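2023年10月22日 工房ノート

冬の市の出品準備、続き。Manau通りの点灯式に合わせて、今年も表の棚と向かいの広場の屋台の両方で売る。屋台の割り当ては昨年と同じ並びの角。申込書の控えは青いファイルに戻した。

品目の整理。オーナメントはFloltutwoodの端材から取った星と輪の2種に絞る。9月に試した鳥の形は、くちばしの先が欠けやすいのでやめた。型紙は捨てずに引き出しの下段へ。星は296個まで仕上がっていて、目標は400個。残りは研磨待ちの箱に入っている分と、まだ板のままの分がある。板のほうは木目の向きをそろえて切ること。前回、横目で切った星は先端が指で押しただけで折れた。

塗装。Wonardの蜜蝋を薄く一回、拭き取ってから一晩置く。二回塗りも試したが、艶が出すぎて紐の跡がつく。赤の着色は紐だけにして、木のほうは無着色で通す。赤紐は在庫が足りるかどうか微妙。Tiedemannに追加を頼んだが、返事がまだ来ない。来週になっても来なければ生成りの麻紐で代用する。 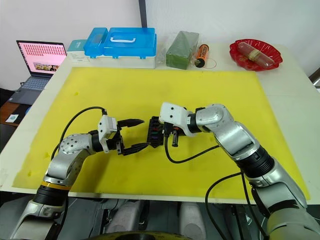 値札の件。Ngan-lingさんの案で、単品の値札はやめて籠ごとに札を立てる。昨年は小さい札が外れて、会計のたびに値段を聞かれた。札の文字は手書き、裏に消費税込みの金額を入れる。まとめ買いは5個で袋をつける。袋は無地のクラフト紙、口は折ってスタンプで留めず、紐で結ぶだけ。スタンプのインクが湿気でにじんだのは去年の失敗なので繰り返さない。

商店会の割引企画については参加することにした。対象は工房の棚のものだけで、屋台は対象外。昨年はこの区別が伝わっておらず、屋台で割引券を出されて困った。今年は屋台の前面に「割引券は店内でお使いください」と貼る。文面はSteinarさんが英語版も作る。

キャンドル立て。Brøndumさんの試作が三つ届いた。真鍮の受け皿の径が少し大きく、市販の細いろうそくだと傾く。受け皿を替えるか、底に蝋を垂らして固定する説明書きを入れるか。自分は前者がよいと思うが、部品代が上がる。次の打ち合わせで決める。どちらにしても、火を使う品なので注意書きの紙は必ず同梱。
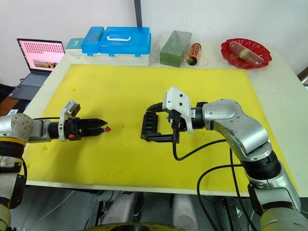
屋台の天板の見せ方をそろそろ決めたい。昨年の緑のフェルトは木の色が沈んで、夕方になると星がほとんど見えなかった。布を白にすると今度は汚れが目立つ。色の見本としては、写真の白い台に敷いた黄色いフォームマットくらいはっきりした黄色でもよさそうで、無着色の木なら負けないと思う。台の大部分を覆って縁に白を残す敷き方も、そのまま真似できる。フォームなら置いたときに音がしないし、風で端がめくれる心配も布より少ない。ただ照明が電球色なので、黄色がどう転ぶかは夜に一度並べてみる。

照明は昨年の電球を流用。延長コードは屋外用の長いほうを使う。短いほうは差し込み口が緩くなっているので工房内専用にした。赤いテープを巻いてある。

ワークショップ。子ども向けの飾り作り、材料は50組用意する。穴あけまではこちらで済ませ、当日は紐通しと絵付けだけ。絵の具は水性、乾くまで置く棚が要る。昨年は窓台に並べて、結露で何枚かだめにした。今年は奥の本棚の上段を空ける。受付の名簿に持ち帰りの時間を書く欄を追加すること。

次にやること
星の研磨、箱の左側から。輪の穴の面取りがまだ。
Tiedemannへ紐の件で再度連絡。
籠の札、厚紙を切っておく。
受け皿の見積もり、Brøndumさんに確認。
黄色のマットか布、候補を二つほど取り寄せ。
集塵機の袋交換。前回の日付が書かれていないので、今回から本体にメモを貼る。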